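4 Descaling and Cleaning

Applies to Castska countertop water dispensers with the Stillis filter head. For the under-sink version, see the Garba installation sheet.

4.1 When to descale

The DESCALE light comes on after 2300 cycles. The counter does not measure water hardness. In hard water areas, descale sooner if any of the following is noticed:

- The hot water flow drops or pulses.
- The heater takes longer than normal to reach the set temperature.
- White flakes appear in the drip tray.

The light can be ignored for up to 132 further cycles. After that the hot side locks and only cold water is available until the procedure in 4.3 is complete.

4.2 What you need

- One bottle of Adolcombe descaling liquid, or plain citric acid powder
- A container that holds at least 1000 ml, for mixing
- A second container of the same size, for catching the rinse water
- A soft cloth

CAUTION: Do not use vinegar. It attacks the pump seals and leaves a taste that rinsing does not remove.

CAUTION: Water leaving the hot outlet during steps 6 to 9 can cause burns. Keep hands and children away from the outlet.

4.3 Descaling procedure

1. Press and hold COLD until the display shows OFF. Leave the power cord plugged in.
2. Lift out the tank and empty it.
3. Turn the Stillis filter head a quarter turn to the left and pull it out. Set it upright on a clean surface. Do not let it dry out.
4. Fit the blank plug supplied in the accessory bag. The machine will not start the cycle without the plug.
5. Mix the descaling liquid with 1000 ml of cold water and pour it into the tank. Put the tank back and push down until it clicks.
6. Place the catch container under the hot outlet. Press HOT and COLD together. The display shows dE.
7. Wait. The machine runs in short bursts with pauses between them. The first stage takes 14 minutes and must not be interrupted.
8. When the display shows rI, empty both the tank and the catch container. Rinse the tank and fill it with fresh water to the MAX line.
9. Press HOT. The rinse stage runs until the tank is empty. Repeat once.
10. Remove the blank plug, refit the filter head, and turn it to the right until the arrows line up.

NOTE: If power is lost during step 7, the display shows dE again when power returns. Press HOT to restart the stage from the beginning.

4.4 Containers and work surface

Work on a flat, light-colored surface where spills are easy to find. Clear plastic is preferred for mixing, as undissolved powder can be seen through the wall. Do not use metal containers. Containers used for descaling must be washed before they hold drinking water.

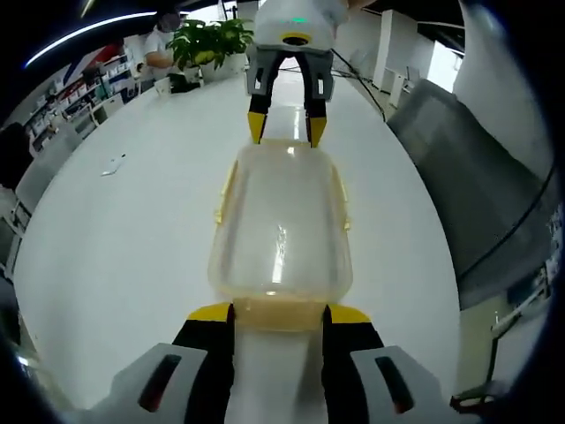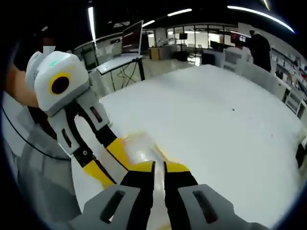
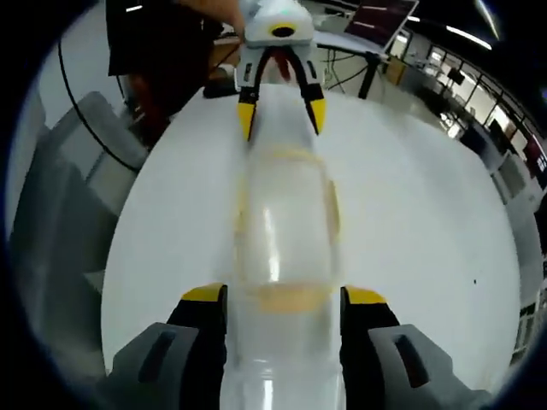
Fig. 4-2. White work surface, with clear plastic containers (first and third views).

4.5 After descaling

Draw and discard two cups from each outlet. Wipe the outlets with a damp cloth. If the DESCALE light stays on, the rinse stage was not completed; repeat steps 8 and 9. If the light is still on after that, see Section 7, Fault Codes.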